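# Two-arm teleop demos: policy hesitates before the grasp, how should I record the next batch?

We have a two-arm cell and record demonstrations by remote control, one operator driving both arms. The task is table clearing: pick up whatever is on the wood top and put it in a bin. Every object set gets its own short session.

I have 577 episodes. The trained policy reaches well, then stops just short of the object and hovers for up to 15 seconds. Sometimes it closes on air. Wrist view from the kitchen set:
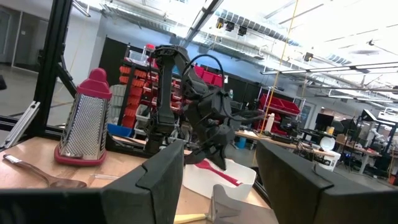 **Hauke Hagedorn**

Posted Apr 17, 2024

Check your pauses first. Operators stop before a grasp to judge depth, and the policy learns the stop as part of the task. Plot joint speed for every episode and look at the stretch before the gripper command changes. On our Vitermont cell, 102 episodes had a clear dead zone there. We trimmed those frames and retrained without changing anything else, and most of the hovering went away.

For the next batch:

- Let the operator practice each object set before recording starts.
- Don't record the first run after a break.
- If a grasp misses, keep the retry but label it.
- Log the gripper command and the measured gripper position as separate channels. If you only log the measured one, the policy learns to stop on thickness.

Soft objects need a separate rule. With a strip held by both grippers, there are two valid ways to finish: either arm can let go first. If your operators mix them, the policy averages the two and both arms hang on. Pick one release order, write it down, and make everyone use it.

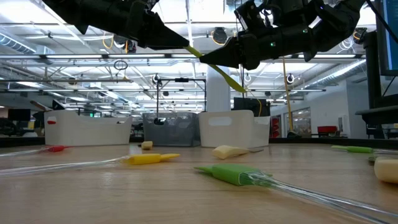 ## Re: policy hesitates before the grasp

**sembiring_cell2**

Agree on the pauses. I would be careful with trimming, though. If you cut frames and leave the timestamps alone, the controller sees a jump at the cut. Resample afterward.

Also look at what the wrist camera sees when the gripper is low. A knife lying flat between the fingers is a hard case: the handle is easy to see, but closing depth is hard to judge from that view alone. We have the operator line up over the handle, come straight down, and close at one fixed height above the wood. It looks stiff, but the demos agree with each other. Keep the second arm parked during single-arm picks if you can. A moving arm in the wrist view is one more thing for the model to latch onto. 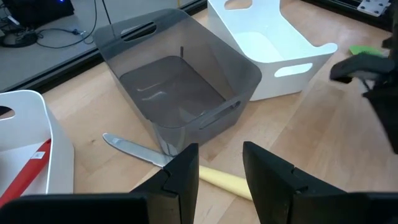
*Wrist view with the gripper open: knife in front of the gray bin, other arm at right.*

**gaston_r**

How many training steps? We went to 4000 on a small set and it was nowhere near enough. Might just be that.

Hand guiding is another option if your arms allow it. We moved the Zovstead arm by hand for the kitchen tools and the motion was smoother than with the remote. Your hands end up in the camera view, so you have to replay each run and record the images then. Doesn't work well for anything soft, it never lands the same way on the replay.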